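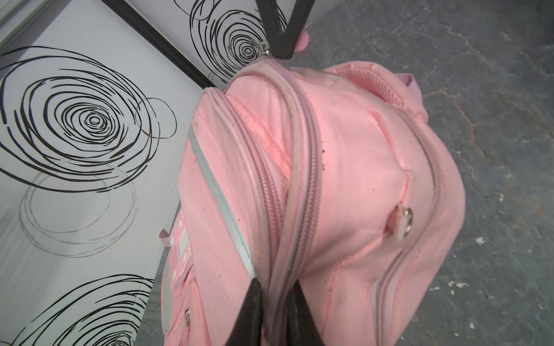 # Pitside household handling set: progress to end of April

To: Mairéad Duggan, Grurninell
Date: Apr 28, 2019

Mairéad, sorry this is on a Sunday. Short version: collection on track, labelling behind, one decision needed from you before the second payment. Longer version below, in no particular order.

## Where we are

3,644 usable examples in the set as of Friday night. Usable means the full run is there from approach to let-go, wrist pictures and arm positions line up in time, and somebody has watched it through. Runs that fail the watch-through are kept in a separate folder, not deleted, see further down.

Everything so far is led by a person driving the arm by hand controls. No learned behaviour in the set yet, as agreed.

## Bags

Slowest group and the most useful one. Soft things change shape as soon as you touch them, and the boxes-and-tins model from winter has no idea what to do with that. The pink backpack is a good one for us: zips, a top handle, a webbing loop, a small strap loop on the side. Lots of places a gripper could go, and not all of them sensible. We're marking where the fingers close each time — top seam, handle, loop, body of the bag — so that the model gets told the difference between a hold on the seam and a hold on the handle. Before this month both were just "grasp", which was no use to anyone.

Target for bags is 300 runs per bag. Three bags finished, a fourth started. We want used bags with marks and scuffs on them, new ones all look alike to the wrist camera.

Zips are a problem. Drivers go for the zip pull when they're tired, and the fingers are too broad for it. I've asked them to leave pulls alone until Prernum send the narrow fingertips. Due in May, they say. They said April before.

## Rooms and floors

You asked at the last call whether we were still filming everything on the same bench. No. Floor pickups are now part of every session, dark stone floor included. Dark floor and black fingers is hard for the part of the software that finds the finger edges. A light-coloured object between them helps a lot. Dark object on dark floor, still poor, and I'd like to spend a week on just that.

Busy patterns in the background stay in. Cupboard doors with swirls on them, patterned rugs, all of it. The first model learned that a plain white background meant "object is here" and we are not doing that again.

## Labelling

Behind by 12 working days. Reasons:

- Lumanlan tool kept dropping the last few seconds of long runs. Fixed now but the affected runs had to be done agian.
- Bag labels take much longer than box labels, I under-guessed this in the plan.
- One labeller left, replacement is good but still learning.

Two people on it full time from next week. Should be level by the end of May if nothing else breaks.

## Failed runs

Drops, slips, bag swinging out of the fingers, arm stopping itself. The plan says throw these away. I'd like to keep them and label them as failures. They cost nothing extra to collect and the learning side want them badly. It does mean more labelling hours, so it touches your budget line, hence asking.

## Training checks

Small trial only. Trained on the April set without bags, then with. With bags it picks better first contact points on soft things it hasn't met before, no real change on hard things. Haven't done enough repeats for me to put a figure in a report, will do for the next one. Please don't quote this upwards yet.

## Money

Arm hire and drivers on budget. Labelling over, see above, covered so far from the travel line as we didn't go anywhere. Spare finger pads more than planned — stone floors wear them faster than the bench did, the present pair is already showing it. I've ordered spares and put them under consumables.

## Next four weeks

1. Finish fourth bag, start on coats and towels.
2. Dark-on-dark week, if you're happy.
3. Clear labelling backlog.
4. Fit narrow fingertips if they turn up, redo a small number of bag runs with them for comparison.
5. Send you a sample of the set with labels, so that your own people can open it and complain.

## Needed from you

- Yes or no on keeping failed runs. Need this first, it changes how the labellers work.
- OK to move the rest of the travel line into labelling.
- Who at Grurninell should get the sample? The adress I have bounces.

Am at Pitside all week, phone is better than email till Thursday.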